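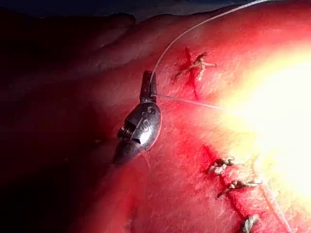 Penmont, January

The Bevlow suturing module now covers interrupted closure on curved skin. The thread is a pale, translucent monofilament, fine enough to fade into glare where the light is strong. A short incision carries one tied knot, its cut ends splayed in a small cross; a second, longer incision has three more, evenly spaced along its length.

Spacing and tail length are assessed separately. Trainees complete 100 knots on the bench before moving to curved surfaces, and must leave tails of 3 mm after cutting. The revised marking sheet is filed as Zornden 234 and replaces both earlier versions. Bench bookings for the second intake open at 2 pm.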